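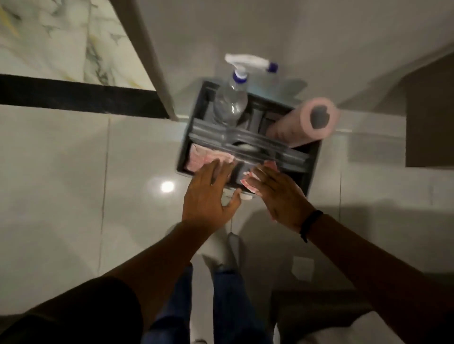

Carter Gauthier wrote in to say that a caddy saves him two trips to the closet every time he cleans, and that anyone still carrying bottles around in their arms is making life harder than it needs to be.

Maybe. I've owned three caddies, and every one of them turned into a drawer with a handle. Things go in and don't come out. The gray plastic kind with a divider is at least easy to rinse, and a spray bottle will stand up in the back of it, so I'll give it that much. Cloths are what fill it. Fold them and you get a decent stack, stuff them in and you get one damp lump by June.

## Floors, Follton apartment

A small piece on cleaning hard floors, updated 2/3/18. It covers shiny tile, a bit of marble pattern and a black stone threshold, all of which were sold to somebody as easy care. I have my doubts about easy care. Glossy pale tile shows every footprint the moment a light hits it, and the grout is never the color it was in the showroom.

What I carry, and what I think of it:

- **Cloths.** Pink and white ones do the same job as any others. The color coding system in the Lemieux booklet (pink for one room, blue for another) lasted me nearly 2 weeks.
- **Spray.** I tried Grarnelis on half the hall and plain water with a drop of dish soap on the other half. I couldn't tell which half was which, and neither could my sister.
- **Paper towels.** Good for edges and for anything you don't want to wash out of a cloth later. Bad for big areas - you end up pushing lint.
- **Trostusix stone polish.** Still sealed. The label promises a "renewed" surface and doesn't say renewed from what.

## The threshold

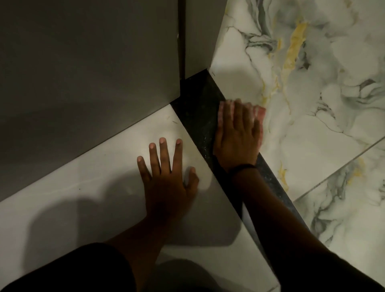

One reader says thresholds should be done first, before the rest of the floor, and with a cloth that hasn't touched anything else yet.

I do them last and on my knees, with a folded cloth and one hand down to lean on. A flat mop rides right over the join between the dark strip and the tile and leaves a gray line where the two meet. Black stone is also supposed to hide dirt, a claim I've heard from two different salesmen. It hides dark dirt. Dust and dried soap show up on it from across the room.

Wipe along the strip, turn the cloth, then go across the join in short strokes. Buff it dry if you care about streaks. I've stopped caring about the bit behind the door.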